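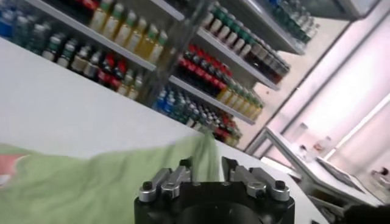 Light green cloth on a white surface.

I went through the linen closet in February and got rid of most of it. We had 31 towels for a household of 3, and half of them came with us from the old apartment in Irkwood. Some were so thin you could see daylight through them.

My rule was simple. Anything with a hole went into the rag bin. Anything stained but whole went to the animal shelter, which takes towels and sheets but not pillows – call first, the list changes. Everything else had to fit on two shelves.

Sheets took longer. I never know which ones are queen and which are full, so I had to unfold every fitted sheet and try it on the bed. Now there is a small Q or F in laundry marker on the tag. Asnakech Belay told me to do this years ago and I didn't listen.

I cut the rags into squares 18 inches on a side and skipped hemming them. Cotton frays a little in the first few washes and then mostly stops. Wash them apart from your clothes and leave out the fabric softener, or they just push water around.

The closet door shuts now. I still have 5 tablecloths I can't decide on, and one of them needs ironing before I can even tell if I like it.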